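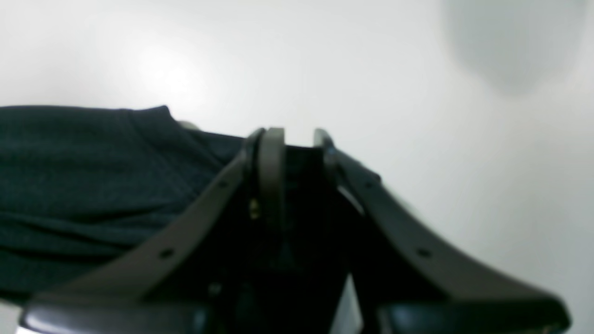
Wrist cam masking, again

February 13, 2024

Spent the morning on the segmentation mask, which I keep swearing I'm done with. The problem is the same one Nandini flagged: dark gray fingers, dark cloth, and a model that would love to call the whole lot one object. With the teal knit it does fine. There's a clean color difference along the left finger, and the white behind the tips gives it a nice hard silhouette to hold on to. The gap between the two fingertips comes out as background, which it should! (Last week's weights filled it in solid and the planner thought we had a mitten.)

One leftover: a sliver of something pale shows above the top edge of the knit, and the mask drops it completely. White on nearly white, so I can't blame it much, but Corina wants it in the hard-cases folder and she's right.

Changes to Clurine today:
- self-mask now comes from the joint angles first, and the network only gets to argue about the border pixels
- border band went from 9 pixels to 44, because the near parts of the fingers are so blurry that a thin band was useless
- retrained on 3,101 labeled frames, with 1,031 held out

Held-out numbers look better on teal and gray, and a hair worse on navy. Grr.

Navy cloth, gripped

Navy is where it gets ugly. The network sees the cloth bunched at the joint and draws the finger boundary right through the folds. Part of the right finger is hidden under fabric, so the geometry mask cheerfully claims pixels that belong to the cloth, and the grasp scorer in Avram then reads a smaller pinch than we have. I tried letting the network overrule the geometry on the right side only — a terrible hack, but the boundary moved to the correct side of the fold. Silviu, please don't merge that branch, it's called "sorry" for a reason.

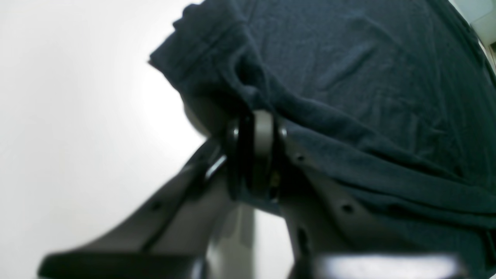 For next time

- ask Ileana if the depth ordering from Tulleck can be had per finger
- label more navy, especially the folded edges; the seam keeps getting split into two cloths
- clamp exposure before the network sees anything, the bright white on the left is eating the contrast in the folds
- put the old weights back on the bench machine before I leave (done, I think, check)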